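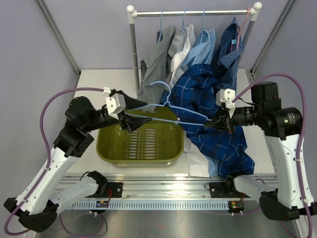
Household Practice II
Unit 3: Hangers, rails and the case against folding
Notes for Friday, November 19, 2021

Read these before class. They repeat what I will say, minus the arguments from the back row.

1. What a hanger is supposed to do

The textbook answer is that a hanger keeps a shirt in shape. I would like you to doubt that a little. A hanger holds a shirt up by the shoulders, and whatever shape the hanger has, the shirt gets. If the ends stop short of the shoulder seam, the sleeve droops from the wrong place. If they go past it, you get the small bump everybody has seen and pretended not to see.

So the first thing to check is width, and color and finish can wait. Lay the shirt flat, lay the hanger on it, and look at where the ends land. It takes a moment and hardly any of the housekeeping guides on our reading list suggest it.

2. Plastic hangers

The ordinary one-piece plastic hanger has a hook, two sloping shoulders and a straight lower bar. The slope suits most shirts. The bar is sold as a place for trousers, and I remain unconvinced: a thin bar makes a sharp crease, and smooth plastic lets a heavy pair slide to one side overnight.

The Grernska booklet (in your packet) says a wardrobe of 66 matching hangers "brings order." It brings 66 matching hangers. Mixed ones work perfectly well if the hooks are of similar height. Where they differ a lot, hems end up at different levels and you can't see at a glance what is long and what is short.

3. Putting the shirt on

Two methods are in circulation.

From the neck: undo the top buttons, pass one end in through the collar, then the other, and let the shoulders settle. Good for shirts that open in front.

From the hem: bring the hanger up through the bottom until the hook comes out at the neck. Slower, and recommended for T-shirts, as pushing a hanger through a tight neckline stretches it. Vasić claims the stretching is permanent. The evidence given is one T-shirt. Use the hem method anyway, it costs you nothing.

Fasten the top button afterward. Hooks all face the same way on the rail.

4. The rail

A free-standing garment rack is only as good as its corners. Push sideways on the bar before you load it. If the posts lean, tighten the connectors and push again. Spread the weight along the bar, heavy things toward the posts.

The Breno catalog rates its rack for 400 shirts. I have no idea what kind of shirts, and neither does the catalog.

5. For next time

Bring one shirt and the hanger it normally lives on. Write half a page on whether they suit each other. "It has always been fine" will be marked as unfinished.

Reading: the Clutanholm laundry pamphlet, section on drying. Skip the part on scented wood.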